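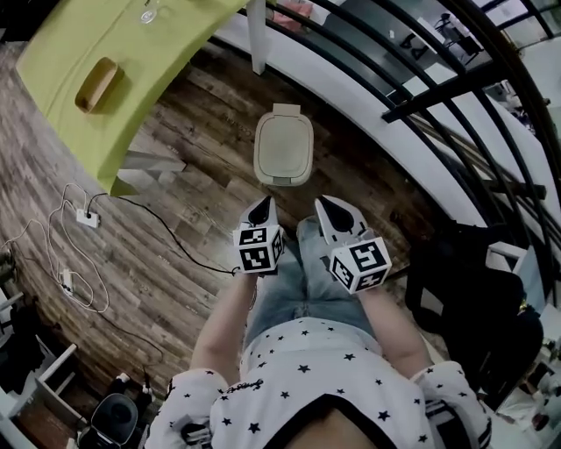 Notes on trying hand-held grippers at home, last updated 7th September. They come from comparing two pairs, the Sidis and the Barley, on ordinary household jobs: lids, socks, cups, cupboard doors. If you are starting with a pair of your own, these may save you an afternoon.

## Before you start

- Charge everything the night before. Both pairs take longer than the leaflet says.
- Tape cables down or run them along the wall. You will be looking at the tips, and your feet will find any loop left on the floor.
- Wipe the marker cubes with a dry cloth. A thumbprint on a black square can be enough to lose tracking, and glass cleaner leaves a shine that is worse.
- Draw the curtains if the sun is low. Glare upset the Barley pair more than the Sidis.

## Lidded bins

A bin with a raised tab on the lid is a good first job. Go for the tab with one gripper and steady the rim with the other. Don't squeeze hard. Pointed tips slide off smooth plastic when you press, and hold better with a light pinch square to the edge.

Put about 625 g of rice in a bag at the bottom of the bin, otherwise it skates away from you on a hard floor. Dried beans do just as well.

Do the lid 15 times with each pair before deciding anything. My first few tries with a new gripper are always poor and say more about me than the tool.

## Soft things

Socks and tea towels go better with the Sidis, which closes more slowly. With the Barley I kept pinching through to the table. Fold the cloth up into a ridge first and take hold of the ridge.

For T-shirts, pick up at the shoulder seams. The hem stretches and you end up chasing it.

## Cups and jars

Use plastic until you trust yourself. Pavithra Marar, who lent me the Barley pair in March, wraps a rubber band twice round each tip for glass jars. It works, but take the bands off afterwards as they leave a mark on the pads.

## Looking after your arms

Both pairs feel light for the first ten minutes. After 30 my wrists were sore and the results got worse, so I now stop at 14 goes and have a break - a proper one, grippers down. Keep your elbows near your ribs and move closer to the job if you find yourself reaching.

## Which pair

For lids and doors, the Barley. It is quicker and the trigger is lighter. For cloth and anything that might crack, the Sidis. Spare pads for the Sidis come in packs of two and fit either hand. I have not yet found any for the Barley.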